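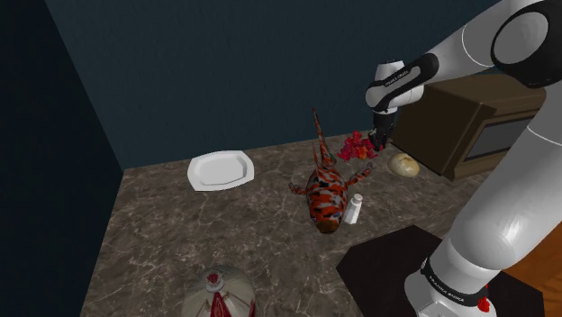

Same counter, two finger sets

Ngan-ling Lo compares grippers before anyone at Cidstead buys one. Her latest comparison put two sets of fingers on a simulated Franka arm, the stock pair and a longer pair from Lurance, and ran each set 1000 times.

"We keep the counter cluttered," she says. "A bread roll, a salt shaker, a plate. The fingers have to come straight down between things."

Soft shapes gave the most trouble. The Lurance fingers missed 192 grasps, most of them on items with loose edges.

"An onion is easy. It's round and the controller knows where the middle is. Something red and crumpled sitting next to it is a different job."

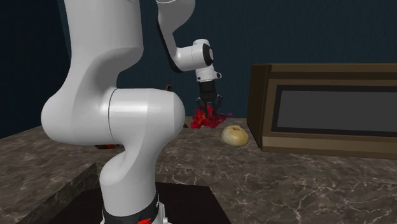
What comes next

Lo wants to move the camera before she changes the fingers again. From some angles the arm hides part of the counter - a problem she puts down to her own setup.

"I've got 4 camera positions to try," she says. "Then we'll run the Tam controller against ours, probably in November."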